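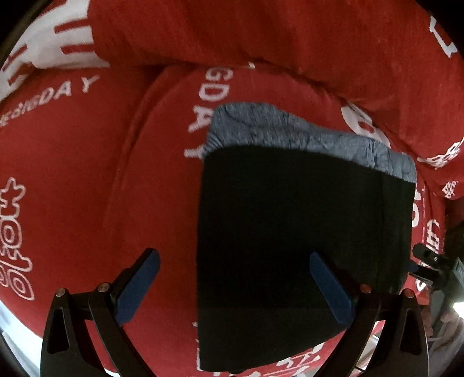 Subject: Re: [romance-readers] Reading order for the Jorano books

On the list, a member wrote:

> I have the first two Jorano novels in paperback and want to
> go on with the series. The publisher's page shows 3 novels,
> but the Zetora store lists a novella as well, with no number
> on it. Does it go before or after book 2? Also, is the
> omnibus the same text?

The novella goes after book 2. It opens the morning after the harbor dinner and gives away who sent the letters, so reading it earlier spoils the last third of that book. Book 3 refers to it twice, both times in passing.

The omnibus ebook is the corrected text. Zidberg fixed the timeline error in book 1 (the sister's age changes between chapters) and restored a short epilogue that the first paperback printing left out. The novella is included, but it is placed at the end of the file. Use the table of contents to jump to it. On my reader the whole file comes to 1,289 pages at the default type size.

The audio edition follows the old text. The narrator is the same for all three novels. The novella has not been recorded.

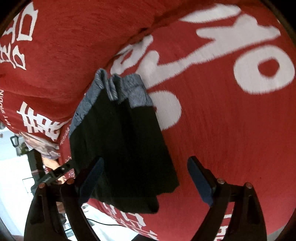 Can book 3 be read without the other two?

It can, but the couple's breakup happens in book 2 and is only summed up in one paragraph, so their first scenes together will seem flat.

On the group read: the February pick is still the Jitpraphai translation. Please put the chapter number in the subject line and leave 500 blank characters or more before any spoiler. The digest strips blank lines, so use periods as filler.

Trim quoted text when replying.

-- 
romance-readers list
Plain text only, no attachments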